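Collura Community Help
Music and Nightlife > DJs and Live Sets

Length of an opening set and handover to the headline DJ

Posted by Salim Lema

Our association is presenting a dance night in November at Cirnum, a licensed venue with a capacity of 716. A resident DJ will open and a visiting DJ will play the main set. The doors open at 9 p.m. and the visiting DJ's agreement states a start time of 11 p.m. It does not state whether the opening DJ must stop at that time or whether the two may overlap. We would be grateful for guidance on the following: the customary arrangement for the handover, the tempo the opening DJ should be asked to observe, and which party is responsible for recording the evening. The venue has one booth and one mixer.

Zulkifli Sitompul

The start time in an agreement is normally read as the time at which the visiting artist's first record is heard. The opening DJ should therefore be prepared to give up the mixer at 11 p.m. exactly, and the visiting artist should be admitted to the booth in advance to connect equipment and check headphones. With a single mixer, two channels should be kept free for this purpose. Please confirm in writing which channels these are.

With regard to tempo, it is customary to ask the opening DJ to remain below the expected tempo of the main set and to refrain from playing the visiting artist's own releases. A written note to the resident, sent when the running order is issued, is sufficient. It is not advisable to supply a list of required tracks. An experienced resident will read the room, and the first hour of a club night is usually spent playing to people who are still at the coat check.

Recording requires the consent of each performer. If the agreement is silent, the presenter should assume that consent has not been given. 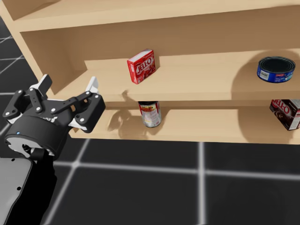
The same applies to live streaming, for which many artists' representatives require a separate form. Consent given by the visiting DJ does not extend to the resident, and the venue may have conditions of its own. I would also recommend that the agreement name the person who may approve an extension past the stated finish.

Korimmont

Agree with the above. Check the monitor speaker as well. Ours failed during a handover and the second DJ had to mix on headphones only.

Mwaipopo

In my experience the opening DJ should play for as long as the crowd wishes, whatever the paperwork says. We presented a night for 1,401 guests and the resident continued for a further half hour with the visiting DJ's agreement. The visiting DJ's finish time was moved accordingly. I cannot comment on recording, as we did not make one.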